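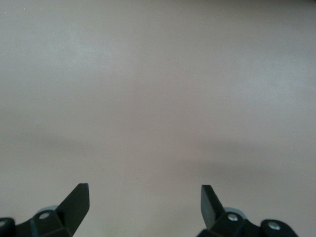
Lilla Bodnár told me that if I was going to advertise for a workshop assistant again, I should say up front that most of the job is tables. She's right, so I'm saying it in the first line this time. The job is tables! Pale gray ones, smooth and matte, and we need someone who likes having them ready before people arrive and doesn't mind getting them ready all over again two hours later.

I'm Noémi and I run the craft room at Cindance. We do bookbinding, paper cutting, a bit of box making, and in the summer a lot of kids' sessions (glue, so much glue). The room seats 15 people when everyone keeps their elbows in. I teach most of the classes, Ákos Szekeres takes the evening ones, and up to now we've both done our own setting up and clearing away, which has gone about as well as you'd imagine with two people who'd always sooner be talking to somebody about paper grain.

So what would you be doing? Before a class you wipe down every tabletop and then look at it again from low down, with the light coming across it, for the little specks. Paper crumbs, bits of dried paste, the odd dot of something dark that might be a mark and might just brush off. On a surface that plain they're easy to miss from standing height, and a crumb under a sheet of good cover paper leaves a dent that stays there forever. After that you lay out the boards, bone folders, rulers and thread, one set per seat, and fill the water jars. During class you're around to fetch things and help anyone whose corners have gone wrong. Afterward it all goes in reverse – tools counted back into the drawers, scraps sorted (big ones to the offcut box, small ones to recycling), tables wiped again.

We use a damp cloth and then a dry one. Please no scouring pads. I had one table go shiny in a patch last year and I still notice it every time I walk past.

You don't need to know bookbinding. If you'd like to learn, you can sit in on any class that has a free seat, and Ákos will happily show you a long stitch whether you asked him or not. You do need to be on your feet for most of a shift, be able to lift a box of gray board (they're heavy, I'm not going to pretend), and be nice to people who are frustrated with a pair of scissors.

The job is part time, 15 hours a week, starting in June. Shifts are mostly afternoons, with 2 evenings when Ákos teaches, and those finish at 9:30 p.m. once the room is put back. It's paid hourly and I'll tell you the rate when you get in touch, before you go to any trouble. Aprons are ours, shoes are yours – closed toes, please, we drop knives.

To apply, write me a few lines about yourself and tell me about a room or a workbench or a kitchen you've kept in order. A resume is fine but I'll read the few lines first. Drop it off at the front desk at Cindance or mail it to Noémi Pintér, Box 1752, Brusadov. If you'd like to see the room before you decide, come by any time after 4 p.m. and ask for me or Lilla.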